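Nadton presenta la revisión estructural del casco semidesplazante Kereama

El astillero Nadton ha completado la revisión estructural del Kereama, una embarcación de recreo de casco semidesplazante cuya producción comenzará en diciembre en las instalaciones de Prestthorpe. El proyecto de ingeniería corresponde a la oficina técnica Clikia, responsable del plan de formas y del escantillonado.

El cambio principal afecta al fondo. El laminado macizo se mantiene en quilla, codillo y zonas de pasacascos, mientras que los costados y la cubierta pasan a construcción en sándwich con núcleo de espuma de célula cerrada. La resina es viniléster en las capas exteriores, para limitar la ósmosis, y poliéster isoftálico en el resto. Todo el conjunto se fabrica por infusión al vacío.

El desplazamiento en rosca queda fijado en 3590 kg. Clikia ha adelantado el centro de gravedad longitudinal mediante la reubicación del tanque de combustible, de 200 litros, que pasa de la popa a una posición contigua al mamparo central. Según la memoria técnica, la modificación reduce el asiento dinámico en el tramo de transición y permite prescindir de los flaps en condiciones normales de carga. 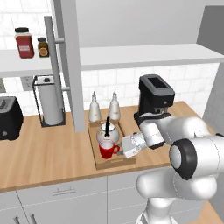
¿Qué motorización admite el nuevo casco?
Un único motor diésel intraborda con línea de ejes convencional, reductora hidráulica y hélice de cuatro palas. El régimen de crucero previsto es de 2000 rpm. La bancada se ha dimensionado para ese conjunto y el astillero no ofrecerá versión fueraborda.

La estructura interna se compone de dos longitudinales principales y 6 varengas, unidas al forro mediante laminado secundario antes del desmoldeo. En la versión anterior, las varengas se pegaban con adhesivo estructural después de extraer el casco. Nadton indica que la nueva secuencia alarga la ocupación del molde, pero elimina una operación de lijado y facilita la inspección de las uniones.

El timón conserva la pala compensada de acero inoxidable, con mecha sobredimensionada y prensaestopas accesible desde la bañera. El registro de inspección se ha ampliado.

La primera unidad se destinará a pruebas de estabilidad y de maniobra. Los resultados se incorporarán al manual del propietario antes de las entregas. El astillero no ha comunicado el precio.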